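Home Research Papers Reviews Contact
Category: Robotics / Equipment under review
Last updated: February

3.2 Bench trials of the Rironel gripper kit

The Rironel kit is sold by Skakow as a ready-to-fit end effector for small arms. It comprises a parallel pair of black fingers, a drive unit, a wrist camera and a licence for the Melholm control software. We bought one kit at list price and had no contact with the supplier beyond the usual order emails. Flynn Halliday fitted it to our own arm on a Friday, following the printed guide. The guide leaves out the order in which the finger links should be tightened, and we had to take the left side apart once before the fingers closed squarely.

Two objects were of most interest to us: a shallow, light blue dish and a magnifying glass with a light blue handle. Both lie low on the table and give the fingertips little to hold. The software's default approach stops with the fingers open and the tips still in view of the wrist camera, so that the operator can check the line before going down.
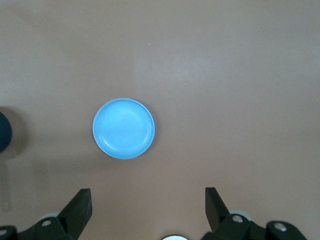 Figure 4. Wrist camera views with the fingers open: dish (first panel) and magnifying glass (second panel).

For the dish, the operator has to choose between closing across the full width and pinching one side of the rim. The kit allows either, but the setting is buried in the Paiva menu along with the speed limits, and it goes back to full width whenever the arm is restarted. We used the rim pinch throughout. Of 50 attempts, 43 ended with the dish held clear of the table. Most of the failures came from the tips touching down too early, which the drive unit reports as a successful grasp.

The magnifying glass was approached by the handle. Reflections are a known difficulty for camera-based grasp planning, and we wanted to see how the supplied software would cope with a lens and a polished rim. 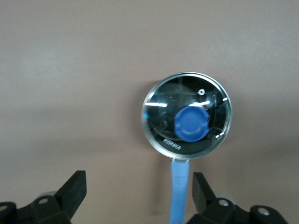 With automatic planning switched on, the software proposed a grasp on the handle in 26 of 50 attempts. In the rest it placed the grasp somewhere on the lens, and the operator stopped the arm. Ashton McPhee repeated the set with the planning area drawn by hand around the handle, and the wrong proposals ceased. Drawing the area takes a few seconds per object and has to be done again if the object is moved.

The fingers showed no wear that affected the grasp by the end of the trials. Spare fingertips are sold only in pairs. Results for the softer objects are given in Section 3.3.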